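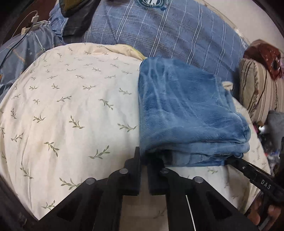 A empresa quer que dobremos mantas com pinças para "ensinar" o robô. Alguém já passou por isto?

Publicado em Trabalho e Emprego > Limpezas e lavandaria

roda_da_goma
Trabalho há nove anos na Clinness, primeiro na lavandaria e agora nas casas dos clientes (camas, roupa, arrumação). Em novembro a chefia anunciou uma parceria com a Dradix e desde então parte do turno é passada a dobrar e a pousar mantas em cima da cama com umas pinças pretas que se seguram na mão, com câmara. Dizem que as gravações servem para um robô aprender a fazer o mesmo.
Na reunião falou-se muito em "libertar as equipas das tarefas repetitivas". Pois bem, neste momento a tarefa mais repetitiva que tenho é esta. Com as mãos dobro uma manta sem pensar. Com as pinças tenho de apanhar a ponta do tecido, puxar, alinhar, e se a dobra de baixo foge volta tudo ao princípio. Pedem-nos 80 gravações por turno e o resto do serviço não encolheu.
O que eu queria saber é isto: podem obrigar-me, estando contratada para limpezas? Isto devia ser pago à parte? E alguém viu estes robôs a trabalhar a sério, sem ser em vídeo de apresentação?

turno_das_seis
Passei por uma coisa parecida na Bashir, há dois anos, num armazém de roupa de hotel. Conto como foi e cada um tira as suas conclusões.
Começámos com entusiasmo, confesso. Era diferente, estávamos sentados parte do tempo e davam-nos um café decente. Ao fim de um mês já havia um quadro na parede com as gravações de cada um. Eu cheguei às 2310. Contava as minhas num caderno porque os números do quadro nunca batiam certo com os meus e as gravações recusadas desapareciam sem explicação.
Quanto ao robô, vi-o trabalhar. Dobrava toalhas iguais, esticadas à frente dele por uma colega. Repito, por uma colega. Com mantas de pelo, daquelas azuis fofas que fazem volume, largava a meio ou deixava as camadas tortas e lá ia alguém endireitar. Não digo que daqui a uns anos não funcione. Digo que naquele armazém o trabalho não desapareceu, mudou de nome, e o nome novo pagava o mesmo.
Conselhos práticos para quem está nisto:
Aponta as horas que passas com as pinças, à parte das outras.
Pede por escrito o que acontece às imagens. Nas casas dos clientes apanha-se tudo o que está à volta da cama, e não sei se toda a gente foi avisada.
Faz pausas. A mim doía-me a base do polegar e levei semanas a ligar uma coisa à outra.
Não aceites que a meta de gravações se some à meta antiga de quartos ou de casas. Uma das duas tem de baixar. 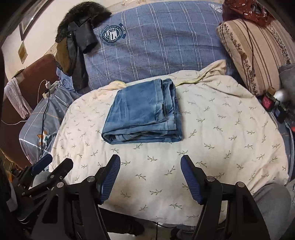

mola_de_roupa
Isso é o futuro, não vale a pena resistir. A minha cunhada fez umas gravações para a Nodcombe e ganhou 400 euros num mês, em casa, a dobrar o que já ia dobrar de qualquer maneira. Pede para entrares como extra e pronto.

papel_e_selo
Discordo da resposta anterior. Um extra pago a quem aceita fazê-lo é uma coisa, enfiar a mesma tarefa no turno de quem já anda a correr é outra.
Não sou advogada, fui delegada sindical numa lavandaria industrial. Vai buscar o contrato e lê a descrição das funções. A empresa tem margem para pedir tarefas próximas das tuas, e vão dizer-te que dobrar é dobrar. Só que gravar material para outra empresa treinar uma máquina já me parece discutível, e eu punha a questão ao sindicato ou à inspeção do trabalho antes de assinar qualquer adenda. Se já assinaste, pede cópia.
Pergunta também quem fica com as gravações quando saíres, e se o valor da parceria chega a quem dobra. No meu tempo fizemos essa pergunta sobre umas calandras novas e a resposta demorou quase tanto como as calandras.

roda_da_goma
Obrigada. Não assinei nada, disseram que "não era preciso". Vou começar a apontar as horas e peço a parte das imagens por email, para ficar registado. Sobre o extra, perguntei à chefia e responderam que está em estudo.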